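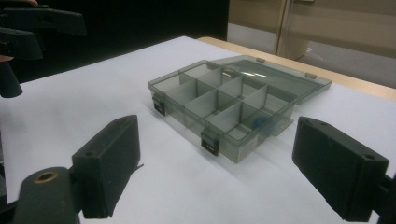 Compartment Box Task: Frequently Asked Questions
Last updated 22 July 2024

What is the task?
A person holds one gripper in each hand and moves small parts in and out of a plastic organizer box with a hinged lid. The box has eight compartments in two rows of four. We chose it for the Dindby study because the same box gives easy and difficult moves. Taking a part from the open table is easy. Putting it down between thin walls without touching them is difficult, and closing the lid afterwards needs both hands.

Is a robot used for the recordings?
No. All recordings are made by people with hand-held grippers. The robot enters only at the testing stage, when the trained policy is run on two arms with fingers of the same shape.

How many recordings do you have?
The full set has 898 recordings. After checking we kept 600 of them for training. The rest were put aside, mostly for one of two reasons: the position of a gripper was lost during the movement, or the person started before both cameras were ready. We keep the rejected ones, and we will share them if you want to work on failure detection.

Why is the box transparent?
Many groups use solid, bright objects, and the policies then learn mostly from colour. A tinted see-through box is harder. The walls overlap when you look from the side, the lid reflects the lamps, and depth sensors give poor values on it. In our first trial in May the policy often aimed for the wrong compartment, usually the one directly behind the correct one. We think it was confused by the dividers, but we have not proved it.
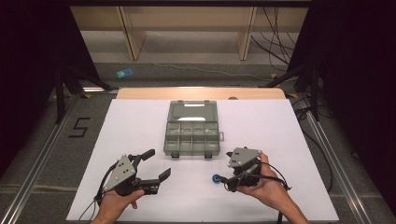
For this reason we now train with the views from both grippers together. With a single view, the policy placed the part correctly in fewer than half of the tests. With two views the result was clearly better, and the biggest gain was in the back row. A third view from above the table helped a little at the start of each movement and almost nothing at the end of it.

Must the second hand always do something?
In placing, no. Often it only waits at the side, and its camera looks at the box. We asked people to keep it still when they did not need it, but some of them follow the first hand without noticing. We left these recordings in. Melahat Tekin compared training with and without them and found no difference that we could trust.

How long is one recording?
Most are shorter than 30 seconds. Very slow recordings are not removed, but the pauses at the beginning and at the end are cut.

Do I have to use the same box?
No, and we would be glad to see results with other ones. Please keep three things in mind:
The box should be light enough to slide a little when it is pushed. Do not glue it to the table.
The compartments should be wider than the part plus one finger tip.
The latches should open without much force — stiff latches made our people tired and the recordings became careless.

Does the policy work on boxes it has not seen?
Partly. We tried it on a box with fewer and larger compartments, and placing was mostly fine. Closing the lid was not. The policy looked for the hinge side in the old position and pushed the tray away. More variety in the lids is our next step, together with Skikoria.

Is the part always put down in the same position?
It is not. Before every recording the box and the part are moved by hand, and the box is turned by a different angle.

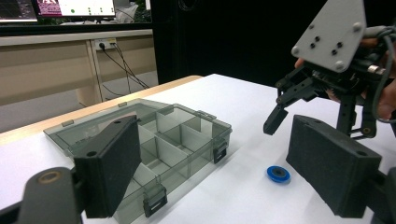 Barış Dağdelen wrote to us that moving things by hand is weaker than it sounds, as people return to the same few places on the table after the first hour. He suggested printing a list of random positions and following it strictly. We looked through our data and he is right for the later sessions, where the part is too often to the right of the box. The next set will use such a list.

Can I get the data?
Yes, for research use. A smaller set of 284 recordings is ready now, and the full set will follow when the position files are checked again. Write to the Floltovari project desk and say which views you need.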